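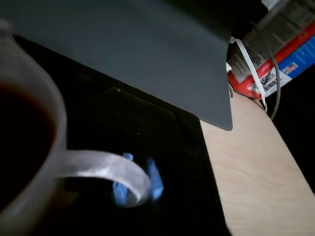
Skillivlow Workshop Notes | Home | Papers | Builds | Contact

3.2 Grasping the handle

I built the arm at my desk over one long November, and mugs were the first thing I wanted it to manage. Handles are fussy! In Figure 1 the two blue fingers stand either side of the mug's handle, which is the pose I ended up calling Pollaver (my cat objected to every other name).

Figure 1. Gripper fingers at the handle of a frosted glass mug.

The printed fingers close at 2 speeds, quick until the motor current climbs, then slow. I ran 400 closes on the Ciltum controller and logged the lot. The first 100 were rubbish, mostly my own wiring, so I threw them out and re-zeroed the servo at 1145 counts. Frosted glass also gave my depth sensor grief, and I ended up setting the approach by hand, a bit like parking a trailer. Colour thresholds got me a fair way with the fingers themselves, and I'll get to those in 3.3.

Comments

Did you try rubber tips? Mine slip on glass.

Same controller here, the current reading drifts on me after lunch.

Contact | © Sampaio Shared Workshop | Back to top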